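Keep the Town Dump Open on Weeknights

The transfer station in Drotenville now closes at 4 in the afternoon. Until February it stayed open until 8 in the evening two nights out of the week, and that was when most people I know used it. The town says the evening hours cost too much for the number of cars that came through. I think the town is measuring the wrong thing.

People who work in Beven or Vetthorpe do not get home before 5. For them the only choice left is the weekend line, and anyone who has sat in it with a mattress on the roof knows how that goes. I waited 40 minutes last month to get rid of a broken dresser and two bags of ceiling plaster. The man ahead of me gave up and turned around. I don't know where his load of brush went, but the pull-off on Barrera Road has had a new pile in it every week this spring.

Picking up those piles costs money too. It comes out of the road budget, so it never shows up next to the savings from the shorter hours. A crew and a truck go out, load the stuff by hand, and drive it to the same transfer station that could have taken it from the owner in the first place. If there are tires in the pile, the town pays the tire fee that the owner skipped.

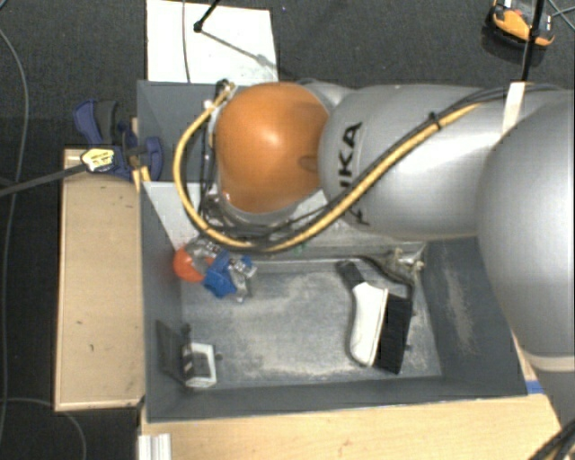
Photo: Alper Yurt

I have heard the argument that people should plan better. Some should. But a water heater does not fail on a schedule, and a renter who has to be out by the end of the month can't keep an old couch in the yard until the line is shorter. Apartments have no garage to store things in. The people with a barn and a pickup will be fine under any hours the town picks.

I have also heard that we should drop the station altogether and let a private hauler do curbside bulk pickup. Vetthorpe did this. A cousin of mine lives there and pays for each item, with a wait of up to 13 days, and she has to book it by phone in the middle of the morning. She now brings her things to my house.

My suggestion is modest. Bring back one evening, and open late one weekday morning to make up the hours. The attendants I have talked to would not mind starting at 9. Post the hours on a sign large enough to read from the road, and put the fee list under it, so that people know what a refrigerator costs before they load it.

Try that through the fall and keep a record of the dumping on Barrera Road while it runs. If the pile at the pull-off stays the same, I will stop writing about it.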